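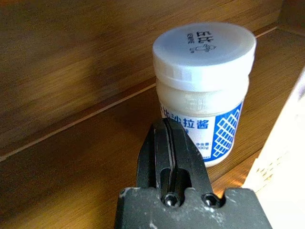 A jar of salad dressing with a screw cap. The blue characters on the label include the words for "salad dressing".

How Does Salad Dressing Stay Creamy?
Grustmont Children's Science Library
Kitchen Science, for readers in Years 3 to 6

Oil and water do not mix well. If you pour cooking oil into a glass of water, the oil floats to the top and stays there. You can stir it hard with a spoon and it will break up into drops, but when you stop stirring the drops join together again and rise.

Creamy salad dressing is made with a lot of oil. It also contains watery ingredients, such as vinegar or lemon juice. Even so, a spoonful of it is smooth and pale, with no layer of oil sitting on top. This article explains how that is possible.

A helper called an emulsifier

Many creamy dressings are made with egg yolk. Egg yolk contains a substance called lecithin (say "LESS-i-thin"). One end of a lecithin molecule is attracted to water and the other end is attracted to oil. When the mixture is beaten, the oil breaks into very tiny drops and the lecithin gathers around each one like a coat. The coated drops cannot easily join together, so they stay spread out through the mixture.

A mixture of this kind is called an emulsion, and a substance that holds it together is called an emulsifier. Milk is an emulsion too. So is the sunscreen you put on before you go outside, if it is the white, creamy sort.

Why is it pale?

Cooking oil is clear and yellow. Vinegar may be clear as well. The dressing looks creamy white or light yellow because light bounces off the thousands and thousands of tiny drops inside it. Clouds look white for a similar reason - they are full of tiny drops of water that scatter the light.

What the jar does

A jar protects food from dust, germs and air. Most jars of dressing have a screw cap. Inside the cap is a raised spiral called a thread, which matches another spiral around the neck of the jar. As the cap turns, the threads slide along each other and pull the cap down until it is tight.

Look at the side of the cap in the photograph. It has vertical ridges all the way down to the thin band beneath. Ridges like these give fingers something to hold. A perfectly smooth cap would be much harder to turn, especially with oily hands.

Reading a label in another language

Salad dressing is eaten in many countries, and families in Australia buy foods with labels in many languages. The label on this jar is written in Chinese. The characters 沙拉 are pronounced "shā lā". They were chosen because they sound like the English word "salad". The next character, 酱, is pronounced "jiàng" and means a sauce or paste.

The smaller characters 净含量 mean "net content". This tells the shopper how much food is inside, without counting the weight of the jar. The amount given is 200g, and the letter g stands for grams in Chinese labels just as it does in ours.

Try it yourself

Ask an adult to help you with this activity.

You will need:
2 small clean jars with lids
6 tablespoons of cooking oil
2 tablespoons of vinegar
1 teaspoon of smooth mustard

Put three tablespoons of oil and one tablespoon of vinegar into each jar. Add the mustard to the second jar only. Screw both lids on firmly and shake each jar while you count to 59. Stand the jars side by side on the bench and watch them for 3 minutes.

Which one separates first? Mustard contains natural emulsifiers, although they are not as strong as egg yolk. Draw both jars in your science book and label the layers you can see. When you have finished, the dressing may be poured over a salad.

Words to know

Emulsion: a mixture of tiny drops of one liquid spread through another.
Emulsifier: a substance that helps an emulsion stay mixed.
Net content: the amount of food in a package, not including the package.
Thread: the raised spiral on a screw, a cap or the neck of a jar.

Text by Gilberto Ospina. Reviewed by Crisanto Sison.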